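The table is the first thing Hanne Norðdahl shows me when I get to her place in Brernow, before I even have my coat off. "Green squares!" she says. "I wanted something cheerful against all that plain wall." 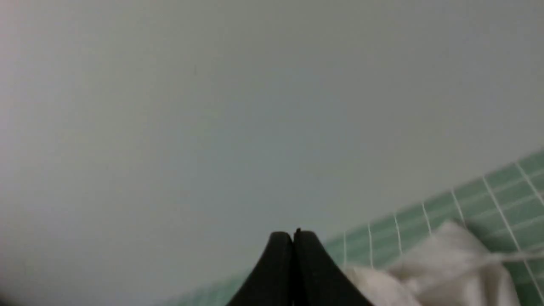
Pale gray next to the green grid at Hanne's place in Brernow.

Hanne collects toy food. She has roughly 300 pieces by now, most of them boxed up in the hallway, and she brings out a few at a time – a bowlful for September, another when she gets bored. I ask what makes a good one. "Weight and shine," she says. "An eggplant has to be shiny. If it's dull I don't want it in the house."

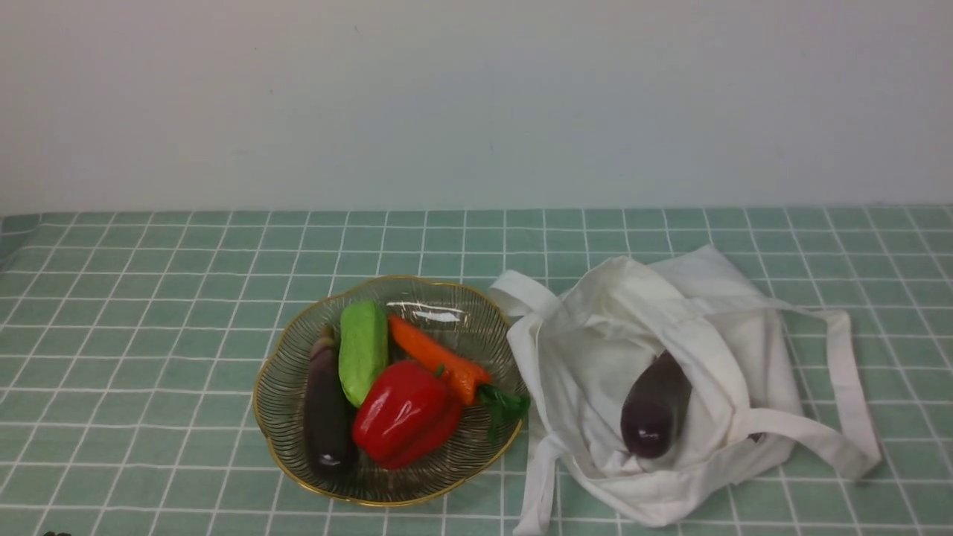
The glass bowl came from a flea market in Ondar, and she fell for the wavy gold rim right away. "I walked past it two times and then I ran back," she says, laughing. She likes the vegetables squeezed in close, with the red pepper up front where people notice it. Her sister keeps telling her to put real fruit in there. Hanne won't hear of it. 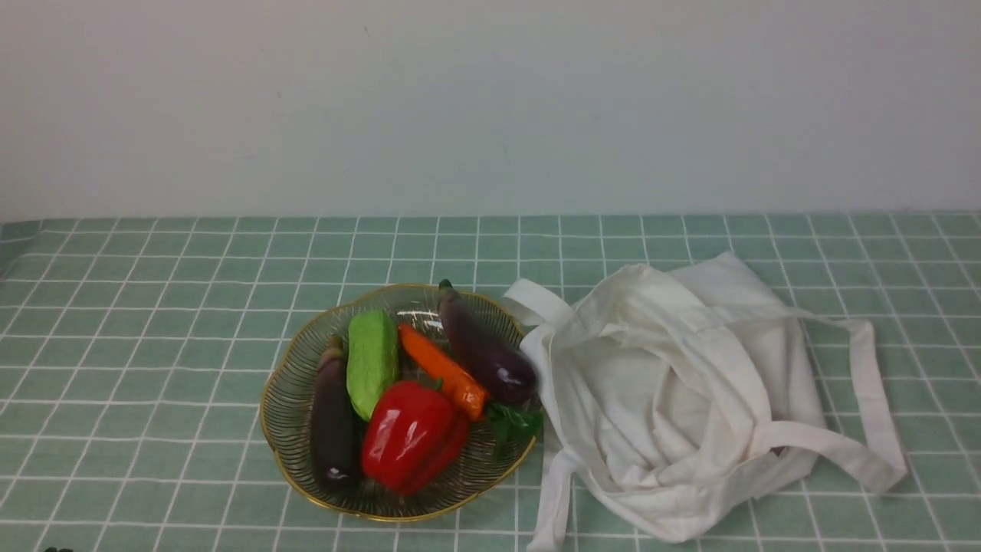 Does she ever get the urge to stop? She thinks about that one for a while. "I said I'd stop at 1,000," she says, "but I'm still looking for a good cauliflower." Then she goes off to make us coffee, and I try out the weight of a toy lemon from the hallway. She's right, it matters.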